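Skirnetti Home Arm with Fluvell Practice Rooms: Review

Reviewed by Wilma Strachan
Price as tested: lease only
Rating: 2 out of 5 for chores, 4 out of 5 for the software

The Skirnetti is a wheeled base with one arm and a two-finger gripper, sold to people who want to know whether a machine can take over some of the work in a house or a small shop. I had it from the start of May and kept it for 29 days. Half of that time it was in my house, and the other half it was at the Dendlow repair shop, where Struan Buchanan fixes small appliances and has more boxes to move than he would like.

The company does not claim it will run your home. The leaflet says "assists with selected chores," and the list of selected chores has 19 entries. I tried all of them. I would pay for two.

Setup

The base arrives on a pallet and the arm comes in a separate carton. Putting the two together took most of an afternoon. The bolts are marked and the cable only fits one way, so it is slow work but not hard. You then push the base through each room by hand while it builds a map. My hallway had to be done twice because I had left a laundry rack out the first time and it treated the rack as a wall.

You need a level floor. It will cross a flat threshold strip, but the raised one between my kitchen and back porch stopped it, and the porch stayed off the map for the whole test.

Picking things up

Clearing the floor is the best thing it does. Told to tidy the living room, it collected shoes, toys, a rolled towel and a paperback and put them in a bin. It is slow. A room I can clear in a couple of minutes took it 11, and it left behind anything thin. Envelopes, a comb and a phone charger were all still on the carpet when it reported the job finished.

The other job I would pay for is carrying. At Dendlow it took small closed cartons from the receiving table to a shelf at waist height, and it did that all morning without help. Struan had to set the cartons with the short side facing out, which he got used to. Mixed parts in an open tray were beyond it.

Laundry, dishes and wiping

It can move dry clothes from a basket to a bed. It can't fold them in any way I would call folded. A hand towel came out as a lump with one straight edge.

Mugs went into the dishwasher rack well enough if they were spaced out on the counter. Plates it picked up by the rim and set down at a lean, and I stopped the test after it chipped one. Bowls stacked inside each other came up together and I took them away from it.

Wiping a table works if the table has been cleared. The arm pushes a cloth back and forth in straight rows and does not go back over a sticky spot. I finished every table myself.

Doors

I have given doors their own section because so many chores depend on them. A machine that can't get into the laundry room can't do laundry, whatever its grip is like.

Lever handles on doors that push open were fine most of the time. Lever handles on doors that pull open were a problem, as the base has to back up while the arm holds on, and the two do not always agree on how fast. Round knobs failed every time in my house. The fingers close on the knob, slip, and close again until the machine gives up and asks for a person. Struan wedged the stockroom door open on the first morning and left it that way.

The Fluvell subscription is meant to help with this. It is a set of simulated rooms that run on a laptop. You pick a room, place a virtual copy of the gripper in it, and let the software rehearse before you send an update to the real arm. The rooms are plain but clear enough to judge distances by, and you can see the task from close to the gripper, with both fingers in view and the door past them.

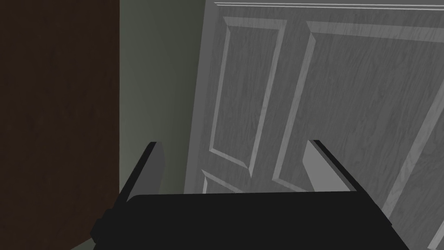

Simulated view, Fluvell Practice Rooms. Screen capture: Wilma Strachan

The door in that room has raised panels and a gray wood-grain finish, and from this close in there is no knob or handle in view. I found the near view useful for checking how much room the fingers had and poor for planning an approach. A wider view would help, and I kept wanting one.

Practice did make a difference with levers. After a few evenings of rehearsal the real arm missed the handle less often and stopped bumping the door with the side of the gripper. It did nothing that I could measure for round knobs. Support told me the knob model is being rebuilt and gave no date.

Compared with the Mowat

I tested the Mowat carrier last year and still have my notes. It has no arm at all, just a flat deck that follows you and carries what you put on it. For a shop it is the better buy, being quieter and faster, and it gets over thresholds that stop the Skirnetti. For a house with someone who has trouble bending, the Skirnetti does something the Mowat can't, and that may be reason enough to lease one.

Noise and battery

The arm whines when it lifts. You can hear it through a closed door but it won't wake anyone. The battery lasted through a morning of carrying at Dendlow and needed charging over lunch. Floor tidying uses less.

Should you get one?

If your main need is getting things off the floor, and your doors have levers or stay open, take the shortest lease and try it. If you want laundry and dishes done, wait. Struan sent his back and asked me for the Mowat dealer's number.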